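How to wash and put in order a toy kitchen

The toy kitchen in our playroom at Zaddale is used by many small hands, and after some weeks the food pieces become sticky. I have made this work every month for a long time now, and I wish to explain my way of doing it. It takes one morning if you start at nine, and the drying takes the afternoon. I usually choose Wednesday, when the playroom is closed.

What you need

One washing-up bowl, 1,000 ml of warm water for each small load, a few drops of mild washing-up liquid, an old toothbrush, two cotton towels, and a free table with a light surface. On a light table you see crumbs and small spots much better than on a dark one. A flat box with a lid is useful for the food, and a second, deeper box for the pots and pans.

Step 1. Take out the soft pieces

Before any water comes near, separate everything that is soft. Soft toys and foam shapes drink a lot of water and they dry slowly inside, even when they feel dry from outside. I wipe them with a damp cloth only. If a piece has a bad smell after this, it goes in a net bag and into the washing machine at a low temperature, but please read the label first.

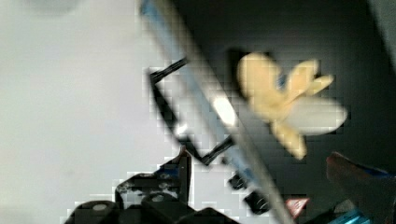
Soft cream-yellow piece with rounded lobes.

Step 2. Lay out the hard pieces

Put all the hard pieces on the table and do not pile them. First the big things, such as pots, plates and bowls, with the open side up so that you can look inside. Then the food goes in the spaces between. It is quite surprising what children leave in the bottom of a pot. I have found there raisins, a button, and once half of a biscuit which was there since October, I think.

Take each food piece in the hand and turn it. On round fruit the dirt is easy to see. The difficult ones are the fruits with an open form, for example a banana with the peel opened, where the crumbs sit between the peel and the fruit, and the citrus halves, if the segments have lines in them. 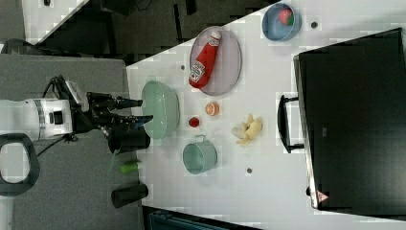
Ketchup bottle on the grey plate, strawberry in the blue bowl. The banana is with its peel open.

Bottles need more attention. If the cap can be opened, open it and look whether there is water inside. If the cap is glued, do not put the bottle under water at all, only wipe it. A paper label should also stay dry, or it comes off at the corners and then a child will help it to come off completely.

Step 3. Wash in small loads

Wash the food first, then bowls and plates, and the pots last. Leave each load in the water for five minutes, not more. Use the toothbrush for holes, handles and the slots of a spatula. A colander is best washed from both sides, and after this hold it against the window to check if all the holes are open. I also pass the toothbrush under the rim of each pan, where it is often greasy from fingers.

Toy ovens and everything with a door or a turning knob I never put into water. A damp cloth, and a cotton bud for the corners, is enough. 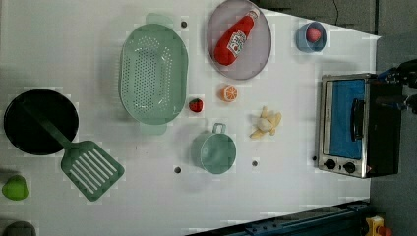
Step 4. Dry and check

Lay one towel flat and put the pieces on it so that they do not touch each other. Pots and bowls should stand upside down for the first hour, and then be turned. When a piece has a crack or a sharp place, put it to one side and do not give it back to the children. My friend in Dhillon repairs such pieces with glue, but for food toys I prefer to replace them, as the smallest children put them in the mouth.

Step 5. Put back by use, not by colour

I tried to sort by colour in the beginning. It looks very nice and it lasts until ten o'clock the next day. Now I keep fruit together, bottles together, and things for cooking together, with the spatula lying in the pan. The children find this order by themselves and they can also put it back, with a little patience from your side.

If you have questions about a special material, please write them below the page and I will try to answer.

Related pages
How to remove old stickers from wooden toys
Cleaning dolls' clothes by hand
A simple shelf for the play corner (Pritum method)
Which toy food for which age?
Storing building blocks in a small room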